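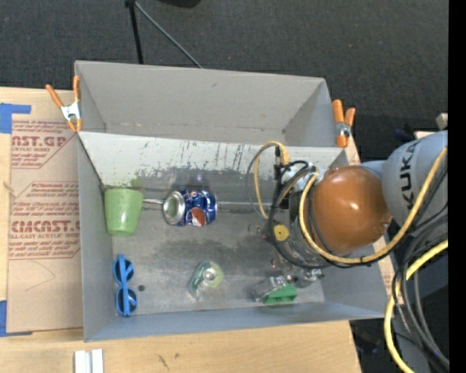
Sorting Out the Lost and Left Behind: our term project on mixed bins
By the Osley House project group, July

When we first put our names down for the household waste module we rather thought we would be writing about landfill, with graphs and so on, and it took us a good fortnight of talking to come round to something much nearer home. What we kept coming back to was the bin by the door of our own common room at Rurkbridge, into which people drop anything they don't know what to do with. A drinks can, a plastic cup, a pair of sunglasses: they all end up lying together, and somebody has to decide where each one goes.

So our question became a simple one. If you give people a bin with two compartments, do they sort better than they do with one? We asked 32 students from the two lower years to take part, and we are very grateful to every one of them, especially those who came in on a Sunday (there were biscuits, but even so!).

Each person was given a mixed lot with everything in one side, and had 5 minutes to move across whatever they thought could be recycled. We tipped the things in fresh each time and let them lie however they fell. Cans were the easy part, and hardly anyone paused over them. Plastic cups went across nearly as quickly, although several people asked us whether they ought to be rinsed first, and we had to admit we hadn't made a rule about it.

The trouble began with anything made of more than one material. Sunglasses were picked up, looked at and put back more often than anything else in the trial, and quite a few people said they felt they should go to a charity shop, for which we had no compartment at all. Small clear plastic pieces tended to be left until last, and sometimes they were left altogether.

With the single bin, 45 per cent of items were placed as our council leaflet advises. With two compartments the figure rose to 61 per cent, a bigger jump than we had dared hope for. We would still like to try it again with labels, and perhaps a third space for things somebody might want back.

Related projects
Repairing the Wikov bicycle trailer
A week of packed lunches
Mapping the Pîrvu allotments
Where do the odd socks go?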